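Speaker notes: what to pay for before the first arm arrives
Pludbridge meeting, afternoon session

Slide 1. Start slowly, people are still coming in with coffee. Say thank you to the hosts. Tell them that I speak about money and planning today, and the technical talk from Kurek is after the break.

Slide 2. Our situation. At Clondow we wanted a small arm for picking up mixed household objects from a table. The first budget had one line only: "robot". This was my mistake and I say it openly. Missing were the gripper, the mounting, the safety check, the spare fingers and the hours of our own staff.

Slide 3. Why we began in simulation. We could try tables, grippers and objects before we signed any order. The licence was paid from the training budget, so please ask your finance office early if this is permitted at your place. (Pause here. In the rehearsal I was too quick.)

Slide 4. Leave this one on the screen for a while. Ask the room which object they would try first, and take two or three answers.

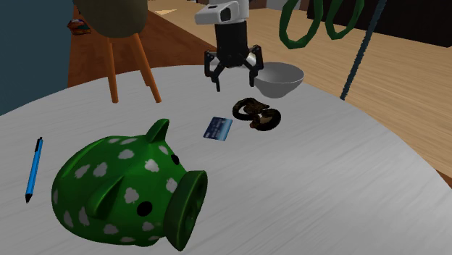
*Simulated table: piggy bank, pen, card, coiled cord and bowl, with the gripper above the far side.*

Talk about shapes, because shapes decide the price. A card lying flat is a different problem from a round piggy bank. If your work has many thin flat things, put money aside for a second type of finger or for a suction tool. If it has mostly bowls and cups, you can perhaps wait with this. Write your list of objects first and show it to every supplier, the same list to all.

Slide 5. Numbers. We ran 400 simulated picks for each gripper model on our list. The best one reached 98 per cent with bowls and was much weaker with cards. Say clearly that these are results from simulation, and that we keep a reserve in the budget for the difference.

Slide 6. Time plan. Delivery was quoted as 6 weeks. We planned 5 more for installation and training. Jallell gave us a trial period in the contract, and I recommend to ask for this in writing.

Slide 7. Questions. If somebody asks about renting: we compared it, and for our hours of use buying was cheaper after the second year. The table with the costs is in the handout, last page. If there is no time left, skip the slide about insurance and go directly to the contact details.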